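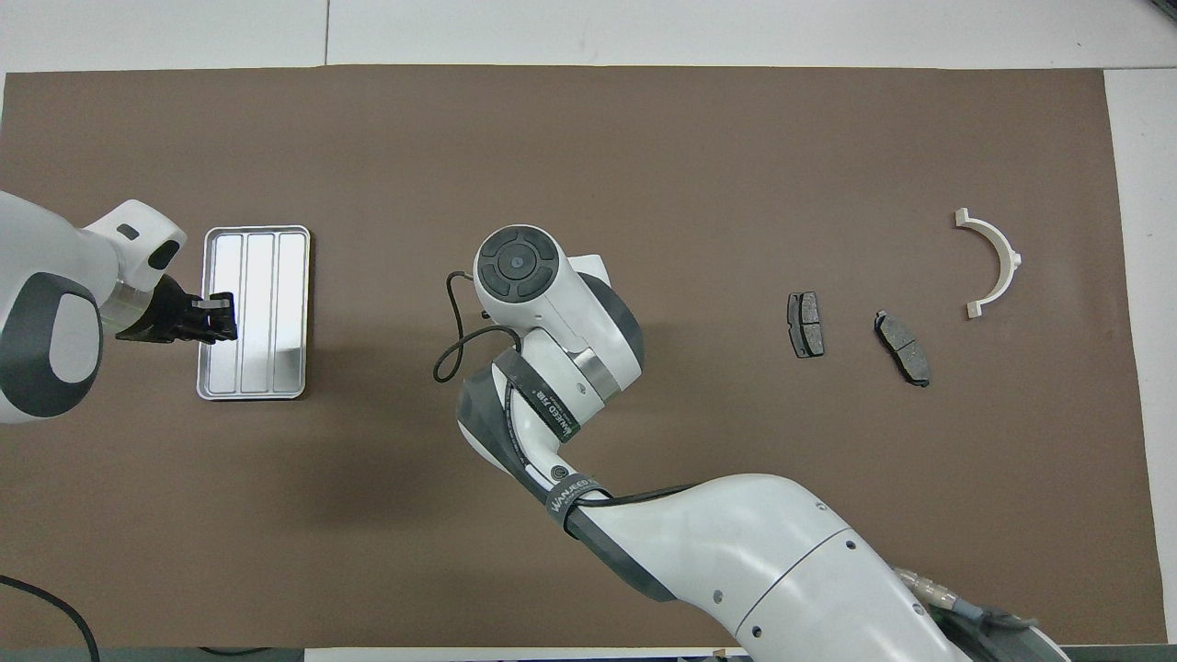
Progress report: Grestton Nurse Preceptor Program
Mon 29 July
Prepared by Hidayah Sitompul for the Menon Fund

You asked for a plain account of the second period, so I'll start with the number I like least. We said we would have 157 nurses trained as preceptors by now. We have 44. The sign-up figure in the April update was much higher, but signing up takes one click and I should have said so then.

Those who finished the course seem to have liked it. I wouldn't read much into that. The feedback form goes out in the last ten minutes, with the instructor still in the room, and hardly anyone writes a harsh word under those conditions. I have asked for a second form to be sent six weeks later, without names.

Release time is still the main problem. Ward managers at Grestton agree to it in meetings and then pull people back when a shift is short. Vovside has done better, though it has a smaller roster and a director of nursing who used to teach. I doubt we can copy that elsewhere by sending out another memo.

The Ero scheduling software was supposed to match new graduates with preceptors on the same shift. It made 2 usable matches in its first month. The supplier blames our data, and our data is poor, but we told them that before we signed. Charge nurses are doing the matching by hand again. I would not renew.

We have spent $2,680 on printed skills booklets. Some are being filled in properly. Others come back with every box signed on one day in the same pen, and I don't count those as evidence of anything.

On retention, I can't tell you whether new nurses are staying longer. It is too early, and two of the units changed their pay step during the same period. Please be careful with any slide that says otherwise, including ours.

For the next period I'd like to drop the target to what the wards can release, move the Ero money into paid cover, and run the next course at Vovside. A decision on the cover money is needed before the fall rosters are set.

Shares: 2

3 comments

wardclerk_m: The same pen thing is real. I've seen it.

Dolores P.: We were promised cover last year too. I'll believe it when it's on the roster.

nightshift_rn: Did the course and thought it was good, but haven't been given a new grad since.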